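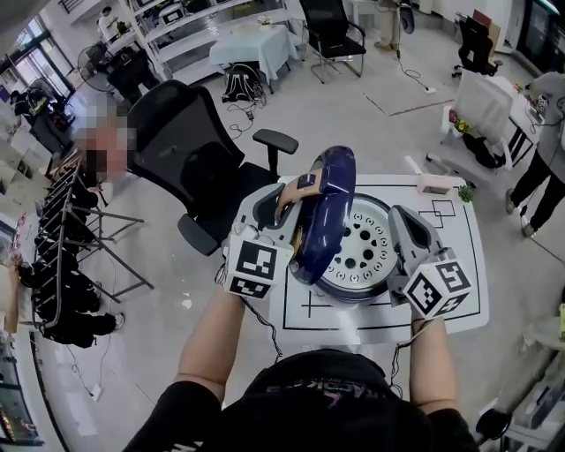

5. Handling Ring and Disc Parts at the Table

5.1 Scope

This section covers the placement, checking, and return of round parts at a work table in the Uludell hall. It applies to rings, flat perforated discs, and round units fitted with a perforated plate. Square and boxed items are covered in Section 6.

5.2 Before You Begin

The table sheet must lie flat, with the large rectangular border fully visible. Smooth it outward by hand from the middle. A sheet that is torn or will not lie flat must be replaced before parts are brought to the table.

Set the chair to one side and keep the armrest clear of the edge of the sheet. Bags and personal items are stored off the table. Small items may remain at the back corners, provided they stand outside the border.

Note: The cross mark and the small squares on the sheet are printed position marks. Do not write on them or cover them with tape.

5.3 Placing a Ring and a Disc

1. Place the perforated disc flat on the sheet, inside the border. Lower it evenly. Do not slide it, as a raised burr on the underside can cut the sheet.

2. Check that the large central opening is clear. Lint and paper scraps are to be removed with the dry brush supplied in the Tranlow table kit.

3. Lift the ring from both sides at the same time. A ring with a glossy finish must be supported on both sides until it is fully at rest.

4. Tilt the ring upright above the disc and inspect the outer surface. If the ring carries a patterned band, confirm that the band lies flat and that its tag is still attached. The tag must not be used as a handle.

5. Lower the ring to the sheet beside the disc. Leave at least 100 mm between the two parts.

CAUTION: Do not drop or press a ring onto a perforated disc. Contact between the two can chip the finish of the ring and mark the metal.

CAUTION: Hold the disc by its rim. The edges of the holes may be sharp, and fingertips must not be pushed through them.

5.4 Cleaning

Wipe glossy rings with a soft dry cloth, following the curve of the part. The Justar cloth in the table kit is suitable and may be washed. Paper towels leave fine scratches on dark finishes and are not permitted.

Perforated metal is brushed first and wiped second. Liquid cleaner is never applied directly to a part. Where cleaner is required, dampen the cloth, wipe the part once, and allow five minutes before it is handled again.

Patterned bands are to be kept dry at all times. If a band has loosened or shifted, set the part aside and report it to the shift lead. Do not attach it again with adhesive.

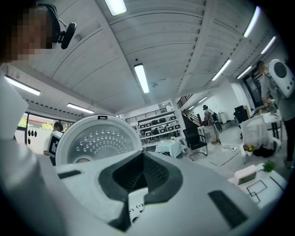 Sections 5.5 to 5.7 prepared by Marcus Calloway
Van Dusen Technical Documentation, June edition

5.5 Round Units with a Perforated Plate

A round unit with a plate is treated as a single part. The plate is not to be removed at the table, even where it appears to turn freely. Raised dots on the plate collect dust between the rows and should be brushed along the rows in one direction.

Where a unit has a small tab on the rim, note the position of the tab before lifting. The unit should be returned to the table with the tab in the same position. Do not lift, pull, or hang a unit by the tab.

Note: Overhead tube lights can produce glare on silver plates. If glare hides the surface, turn the part slightly and inspect it again. Window light is helpful in the morning, but it does not replace the overhead lights, which must remain on during inspection.

5.6 Working with Another Person

One person handles the part. A second person may stand nearby to hold a marker board or read from the checklist, and should remain clear of the table while a part is being lifted.

5.7 Returning Parts

Return each part to its own box. Discs are stored flat, with one sheet of tissue above and one below. Rings may be stored upright if the box is fitted with side padding. Boxes are then placed on the white shelving unit with labels facing outward. No stack of boxes may exceed 400 mm in height.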